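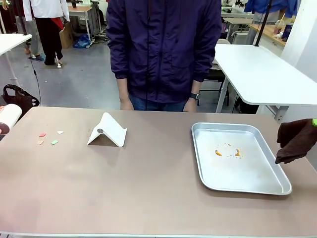 Attachment 1: table at the start of a wipe-the-tray run, cloth in the right gripper, crumbs still in the tray.

Ticket: Success score drops when the folded card is on the table
Opened by: Nataša Matić
Project: Clatness
Status: Open, waiting on a rerun

Hello all, and sorry in advance for the length of this one – I wanted to get it all down while it's fresh in my mind.

We trained the wiping policy on 1,393 demonstrations and it does nicely on a bare table. Once we put other things out next to the tray (the white folded card, the little colored pieces off to the left), the score falls from 9 out of 10 to 2 out of 10. I was so sure it was the policy getting distracted that I spent most of Monday on it!

What I tried first:
- Took the colored pieces away and left the card. Still 2 out of 10.
- Took the card away and left the pieces. Right back up to 9.
- Went through the saved clips by hand. In most of the "failed" runs the tray ends up perfectly clean.

So now I suspect our scoring script. It compares the tray area before and after, and I think the crop is wide enough to catch the card's soft gray shadow and call it leftover dirt.

Could someone who knows the Orkix scorer tell me where the crop is set? I'd love to tighten it and rescore the old clips before we collect anything new. The December numbers may need the same treatment, I'm afraid.

Thank you so much, and do write back even if it's only a hunch.
Nataša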